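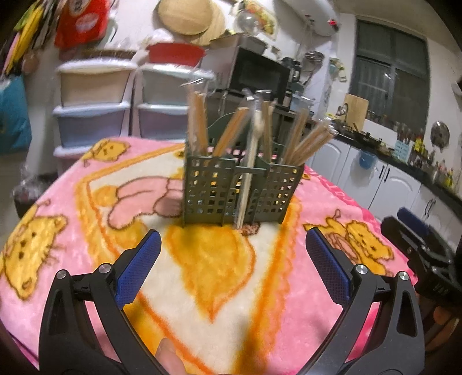

A cutlery caddy is an open container that stores eating utensils upright, either on the table or on a kitchen counter. Most have a flat base, walls pierced for airflow and one or more internal dividers. The dark green plastic type, with a grid of square holes in the walls and a handle rising from the centre divider, is suited to chopsticks, which can be stood in bundles on either side of the handle or left to lean towards the rim. Chopsticks may be kept in clear plastic sleeves until needed, with the ends of the sleeves showing over the top of the basket.

Construction

Plastic caddies are usually moulded in one piece, although some have a handle that clips in separately. Holes in the walls let water drain and air move between the utensils. Holes in the base serve the same purpose but allow thin items to slip through, and a caddy used for chopsticks may need a finer mesh or a removable tray underneath. Wall height is commonly 14 or 15 centimetres, less than the length of a standard chopstick, so that the upper part stays within reach.

Use

Wooden and bamboo utensils are dried fully before storage, as trapped moisture encourages mould and dark staining at the tips. Wrapped and unwrapped pairs are often kept in separate compartments. In shared kitchens the caddy is carried to the table by its handle and returned to the counter after the meal. A household survey in Murnasthorpe by Wanting Pan and Tudor Buzatu covered 1,091 kitchens and found that upright storage was preferred where drawer space was limited.

Cleaning

The caddy is emptied and washed in warm soapy water, using a small brush for the corners of the holes. Starch residue collects where the divider meets the base.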